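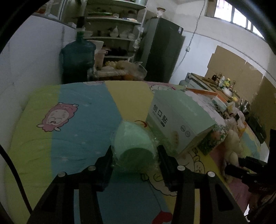 Vimerel Word List

A list of everyday words for food, cooking and shopping, with the spellings people use at home and the ones used in print. It was put together for the evening language classes at Skevach and is kept as a single CSV file.

The list has 2,000 rows. Each row is one word as one person gave it, so the same word can appear several times. Of these, 258 rows have no printed spelling and the column is left blank.

Columns

word – the spelling the speaker wrote down
print – the dictionary spelling, if there is one
gloss – a short English meaning
topic – baking, sweets, produce, dairy, meals or shop
speaker – a number from 1 to 33 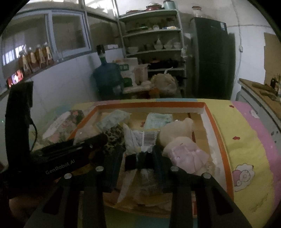 Page last changed: August, by Yara Khasawneh

Known problems

Speakers 4 and 19 filled in the same sheet together and their rows overlap. Glosses in the dairy topic were written before we agreed on a style and are longer than the rest. Accents were lost in 278 rows when the old spreadsheet was exported – most have been put back by hand, but check before you print anything.

Use

Free for teaching and personal study. Please credit Vimerel if you pass it on. Corrections go to Yara, with the row number and the spelling you would expect.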